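The kitchen of Muthoni Makori is on the third floor, and there is only one window, but the table is white and it makes the room bright. She has lived here for 7 years. I came to ask her about jars, because she keeps 45 of them and she throws away none.

"My mother kept everything in bags with a knot," she told me. "You never knew if it was sugar or salt. When I moved to my own place, I decided that I want to see my food."

She started with jars from jam and pickles. The labels she takes off with warm water and a little oil. "Some glue is very stubborn. For one jar I needed three evenings," she said and laughed.

I asked which kind she likes most. She prefers clear glass with a wide screw lid, in a quiet color, beige or cream. A narrow lid is difficult for her hands in the morning, and a bright one makes the shelf look like a toy shop.

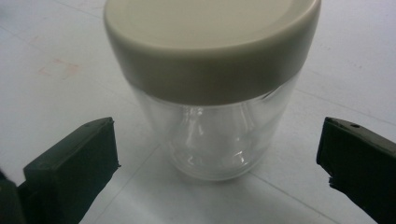

Before she fills a jar, she leaves it open for one night. Rice and lentils do not forgive a damp jar, she explained. Then she writes the month on a paper strip and puts it under the bottom. The oldest strip on her shelf says September.

"My neighbor Xuân Diệp writes on the lid with a marker," she said. "I tried it also. After two washings I could not read anything."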